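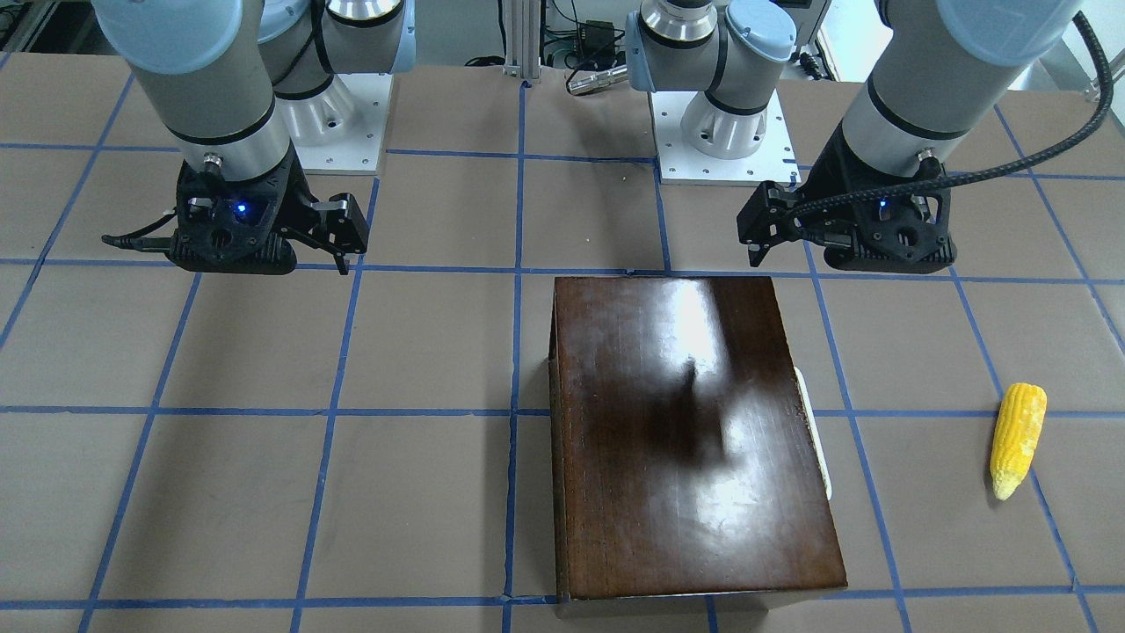

Flarnen Guest House, Felcombe – our review

We had two nights in the attic room and I'd go back tomorrow! The bed was huge, the shower properly hot, and breakfast ran until half past nine – bliss. At £93 a night with parking I thought it very fair.

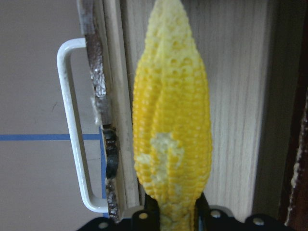
Busisiwe Tshabalala found the stairs steep and would ask for the ground floor next time.

Fair point, there are two flights. The beach path starts 50 metres from the gate 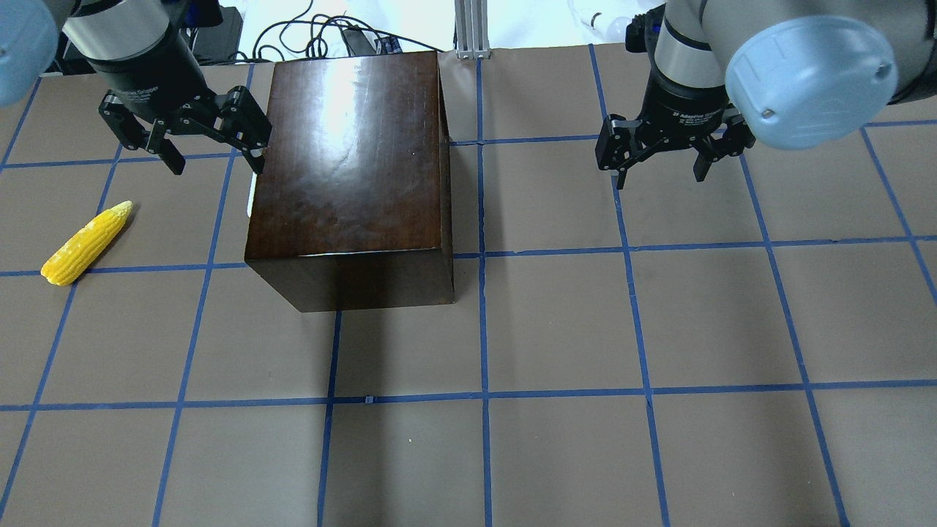 and dogs are welcome on it until September. Ring the house direct to book.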